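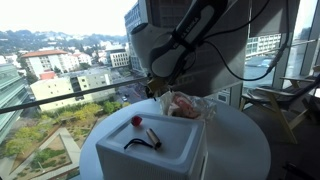 2024-04-20, shirting notebook, TK

Collar interlining, second round. Same pattern as January: women's cut, menswear point collar, stand drafted 3 mm lower at center front. Cloth is the Cludik oxford, prewashed. Two interlinings compared, the Cemlow woven fusible and the sew-in cotton we have been using.

Fusible: pressed at the supplier's setting, cooled flat under the board. Undercollar trimmed after fusing. Points turned cleanly with the blunt tool. Slight bubbling on the left leaf of sample B after the first wash, none on A. Noemi thinks B was moved before it had cooled. Possible. Not repeated yet.

Sew-in: no bubbling, but the roll line wanders. Maarten basted it on the second attempt and it sat better. Too slow for the Eshun order, which is 50 shirts.

Fit on the stand: back neck good. Front gap with top button closed is still too wide on the smaller sizes. Lowering the stand did not fix it. Seidu suggests taking the curve in at the shoulder notch and leaving the height alone. Pattern piece marked in green pencil, old one kept in the folder behind it.

Buttonholes: top one horizontal, rest vertical. Thread tension too high on the last sample, puckering at the third hole down. Reset and ran a scrap, fine.

Cuffs not started. Cecilia wants them to take links as well as a button, so the overlap needs redrawing first.

To do
Rewash A and B together, same load.
Recut stand with Seidu's curve, smallest size only.
Ask Prakemcombe if the fusible comes in a lighter weight. Their minimum is 500 meters, so get a sample length before anyone agrees to it.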